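Teaching by doing: a morning with the demonstration team at Rarndale

By nine on Monday, Cor De Bruijn has already thrown out four of his own recordings. He works at Rarndale, where he leads the group that collects demonstrations for Patemano, a project that teaches robot arms to put small items into trays. His job is to do the task himself, through the robot, enough times that a program can learn to do it alone.

"People expect me to be writing code," he says. "Mostly I sit in a chair and move my hands."

The chair is in front of two monitors. De Bruijn holds a pair of handles, and the arms on the screen follow them. Everything on this part of the project happens in simulation, where a bad grasp costs nothing and the table can be put back in order with one key. The views from the virtual cameras are saved along with every motion of the joints.
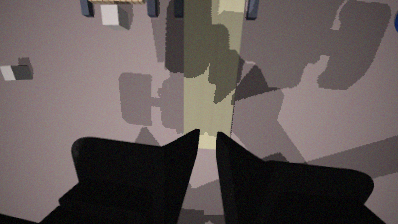

He learned on real hardware, at a packaging company called Michailidis, where operators took an arm by the wrist and pushed it through the motion. That method is called kinesthetic teaching, and he still likes it for simple jobs.

"You feel the weight of the thing, and you feel when it touches the table," he says. "With the handles I get none of that. I have to look for it."

What he looks for, mostly, is shadow. When a fingertip and its shadow come together, he knows he is close to the surface. New operators tend to watch the object and forget the rest. De Bruijn makes them spend their first day only moving up and down over the table, with nothing to pick up. Some of them hate it.

The team changes the light between sessions, and the colors too. "If the lamps are always in the same place, the program learns the lamps," he says. "We had that last December. It worked fine until we moved one." 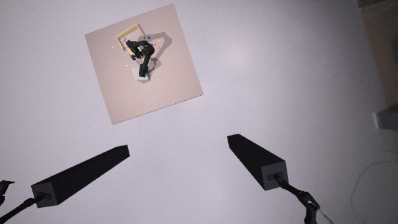 How many times is enough?

The first Patemano task took 700 demonstrations. The group now aims for 200 per task, and De Bruijn thinks 100 good ones would do for most of them. The hard part is agreeing on what good means.

He used to keep only the smoothest runs. The program trained on those did well until something went slightly wrong, and then it had no idea what to do. It had never seen anyone miss. Now he keeps runs in which the operator misses a piece, backs off and tries again, as long as the recovery is clean.

"A person who fumbles and fixes it is teaching something," he says. "A person who fumbles and then sits there thinking for ten seconds is teaching the robot to sit there."

Pauses are the most common reason he rejects a recording. The second is changing the plan halfway, such as going for one piece and then swinging over to another. He asks operators to decide on an order before they start and to say it out loud. An operator can record 70 runs in a day, but he would like them to stop well before that. Hands get tired and the motions get sloppy after lunch – his own included.

I ask whether he can tell his operators apart from the recordings alone. He can. One always comes in from the left. Another lifts everything much too high, a habit from a job at Sodham, where the bins had tall sides. The program picks up these habits along with everything else, so he mixes operators on every task and does not let any one person do more than a third of it. 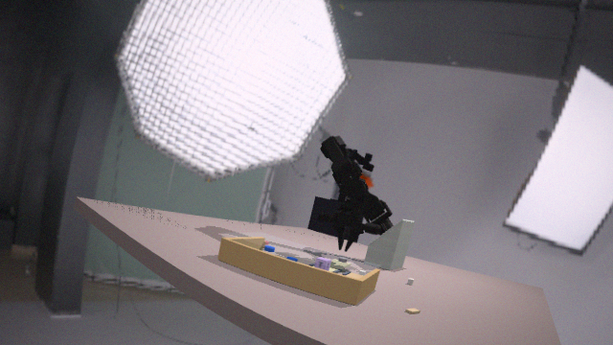 Interview and text: the Rarndale newsletter desk
Filed under: Robot learning, People at work

The next step is to let the program run and have a person take over only when it gets stuck. De Bruijn has been trying this for a few weeks. The operator keeps both hands on the handles and waits, and that is more tiring than it sounds.

"You want to grab it too early," he says. "It goes a bit slow, or it takes a path you wouldn't take, and your hands start moving. But slow is fine. I only want the correction when it is really going to fail."

Those corrections are short, often a few seconds, and they go back into the training data with a mark on them. He says they are worth more to him than full runs, though he has no firm number for how much more and does not want to guess.

He would also like some sense of touch in the handles, even a buzz when the fingers close on something. He has asked for it twice. For now he has the two monitors, and another set of recordings to check before the next operator comes in at two.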